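Print this page | E-mail this page

Tunetden: bench check before a collecting session
Checked 12/07/2022, arm 4, button-and-bottle task for Paquette

Please go through the points in order, even if you did the same bench yesterday. A minute spent now is a great deal kinder than throwing away an afternoon of examples, as we had to in May, when 146 of them went in the bin over one slack cable (and a very sad afternoon it was!).

1. Stop button within reach of the operator's free hand
OK. Pressed and released twice, and the arm stayed put until it was reset.

2. Cables clear of the elbow and wrist
OK, though the clip nearest the elbow is getting tired and I'd like a new one before the next long run.

3. Joint warm-up, slow speed
OK. A little grumble from the shoulder for the first few turns, much as usual, and then it settled nicely.

4. Recording space
OK. We hold 317 good examples so far and Paquette would like 3,000, so do keep an eye on the disk as the weeks go by. Tratatari copies everything across at the end of each session.

5. Wrist camera, gripper and objects
OK. Fingers wide open at the start, both pads in view, all four big silver screws on the plate looked at and tried with the key. The bottle stands upright, to the left, and the green YES! button sits close beside it. I'd be glad if people moved the pair about a bit more between examples, as the learner gets terribly attached to one layout.
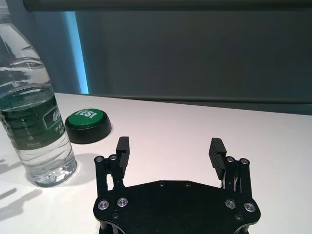
6. Lighting
OK with a comment. Soft shadows are fine and we rather like having them, but please leave the lamps alone halfway through a batch. If one must be moved, start a new batch and say so in the Flundora log.

7. Spills
Cloth and tray to hand. Any drip at all, stop the arm first and wipe afterwards.

Result: passed, with the elbow clip to be replaced.

Print this page | E-mail this page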